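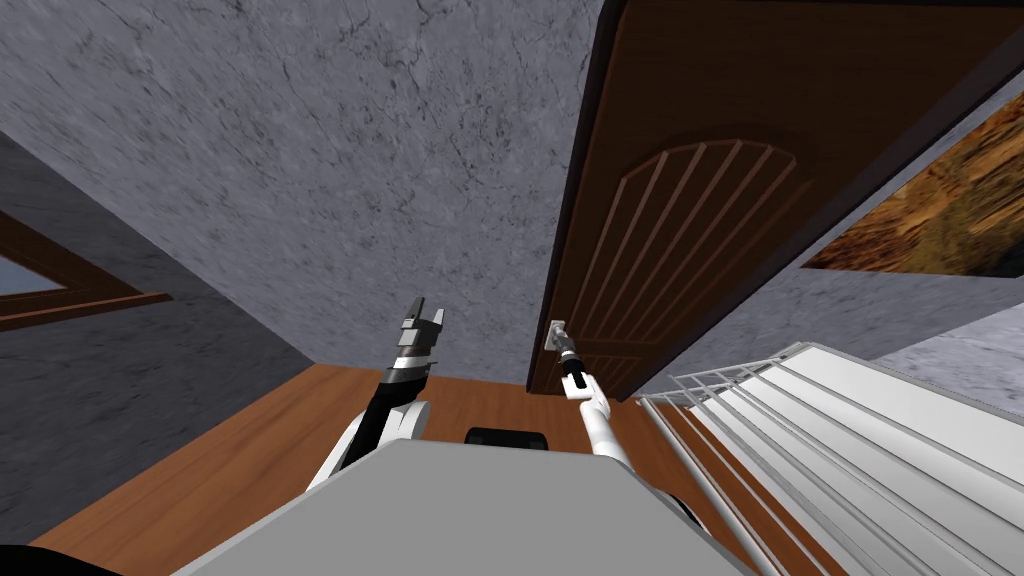
Riswood wrote that she'd been quoted a package price at one clinic and a stripped-down price at another, and wanted to know if the cheaper one was leaving something out. Here's her post in full.

Are freezing and storage usually billed separately?
Posted by Riswood, 28th December

Hi everyone, and thank you in advance, I've been reading here for months and you've all been so kind. We're due to start our first IVF round in February, and the Telwood clinic has given us a price that covers egg retrieval and one fresh transfer. There's no mention of freezing any extra embryos. The Mulville clinic includes freezing but costs more up front. Do I just ask, or is there a standard way they do this?

Telwood_mom2
Oh, do ask, and ask in writing! I was at Telwood (lovely nurses, terrible parking) and freezing was a separate $500, then storage was $344 a year after that, with the first bill arriving when I'd completely forgotten it was coming. Medication was on top as well, and that was the part that really hurt. Ask them for an itemized sheet with the freezing, the storage, the blood work and the later frozen transfer each on its own line, and then ask Mulville for the very same sheet so you can lay them side by side. Also find out what you'd owe if the cycle gets canceled before retrieval, as mine did the first time around. Wishing you so much luck, sweetheart.

Ansari
Varies by clinic. Mine was roughly $300 for storage. Check your insurance too.

Riswood
Thank you both! I've emailed the two of them for the itemized sheets and will come back and post what they say.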